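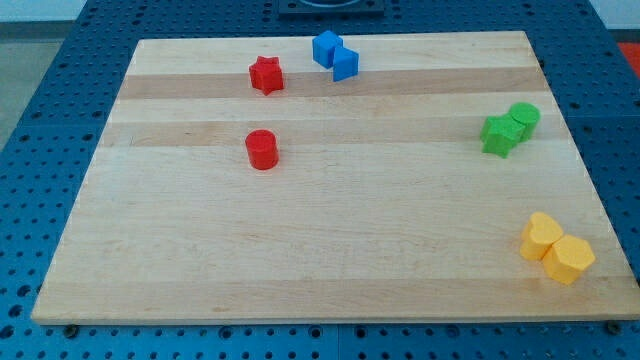
Dalibor Čierny thinks the seal faces are innocent. He told me so before I had my coat off: the number 7 feed pump is losing its mechanical seals to the pipework, and I can fit as many new cartridges as the store will issue and it will go on losing them. I wrote that down as his opinion and went to pull the pump anyway.

Position at start of shift. Pump isolated, drained, locked off at 06:40. Running hours on the failed seal 2,694. The one before it went at 2,725. Two failures that close together do not look like bad luck. They look like wear reaching the same limit by the same route, which I suppose is Dalibor's point, though he made it louder.

Stripped on the bench by mid-morning. Findings:

- Stationary face (silicon carbide): contact pattern heavy over half the circumference, light on the rest. No chipping.
- Rotating face (carbon): worn out of square, edges rounded on the outside diameter.
- Secondary O-ring: hardened, took a flat set. Compound is the standard one, rated above our fluid temperature, but not by much.
- Sleeve: fretting under the drive collar. Polished out on the old one for comparison, marks still catch a fingernail. Scrap.
- Shaft: runout within limits at the seal and at the coupling hub. Checked twice, second time with the other indicator.
- Bearings: thrust bearing fine, radial bearing slightly rough by hand. Replaced both.

A half-and-half contact pattern means the stationary is sitting crooked to the shaft, or the casing is being pulled out of shape once the flanges are bolted up. I blued the gland plate and it seats flat. So before lunch I put the indicator on the coupling and slackened the suction flange bolts one at a time. The needle moved 16 hundredths of a millimeter by the last bolt. The flange then sprang sideways far enough that two of the bolts would not go back in by hand. I went and found Dalibor and told him. He nodded and went on with his sandwich.

The spool on the suction side was replaced when the Hasness line was extended, and the nearest fixed support now stands too far back. Nothing carries the elbow except our casing. The drawing shows a spring hanger there. There are no holes in the steel for one and no witness marks, so I take it that it was never fitted.

Called Bañez about the cartridge. They can supply the same size with the stationary on a more flexible mount, and it would tolerate more angular error. Price is a third higher. Elikem Nyarko wants to buy it and leave the pipe for the shutdown in December. I said the better seal would hide the fault and move the load to the radial bearing. He asked for that in writing, so I have sent him half a page with the indicator readings and the bolt sequence. No answer by the time I left.

Also asked Furitz for a price on a spring hanger and a replacement spool with one field weld left open, so that it can be closed in position with the pump already aligned. They want the dead weight of the elbow full of fluid. Calculated it from the drawing, then measured the wall thickness, found the installed pipe is one schedule heavier than drawn, and calculated it again. Sent the second figure.

Spares: the store system, Wurkorance, shows two sleeves. There is one on the shelf. The bin card agrees with the shelf. Raised a correction and drew the one. Impeller wear rings measured and left in, clearance is a little under the replacement limit.

Pump reassembled with a standard cartridge and new bearings. Suction flange left unbolted, blank fitted on the line side, lock still on. Standby pump is carrying the duty and its outboard bearing was reading normal at 15:30.

To do: torque values for the gland nuts are missing from the job card. Return the borrowed indicator. Ask for scaffold at the elbow. Find out who signed off the hanger.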